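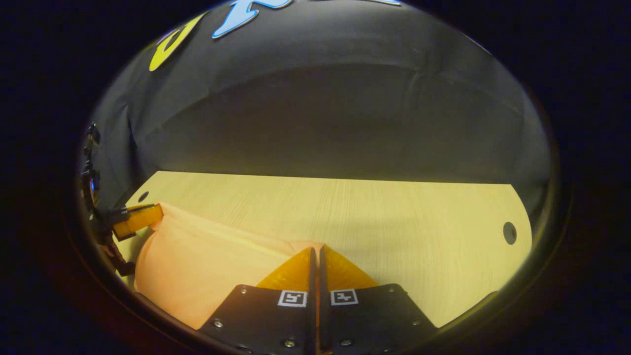
Birdie Blackwood wanted to know why a cushion goes flat when you sit on it and then, a little while later, looks as plump as ever. What a good thing to wonder about!

Soft things are full of secrets, and the biggest secret is air. Many cushions and pillows are stuffed with lots and lots of thin, curly threads called fibres. The threads don't lie neatly side by side. They twist and tangle, and all the little gaps between them are filled with air.

When you squash a cushion, you push some of that air out through the cloth, and the curly threads bend and squeeze up close together. Let go, and they try to spring back to the shape they had before - a bit like your hair after you take off a woolly hat, only rather tidier. As they spread out again, air creeps back in to fill the gaps.

After a lot of sitting and leaning, though, the threads can get tired and clump together, and then the poor old cushion feels lumpy. A good shake often helps.

Try it at home: put a soft cushion on a table and press it gently with one hand while you count to 11. Lift your hand away and watch the creases. Do they vanish at once, or do some of them stay? Now try a folded jumper, and see which one springs back faster.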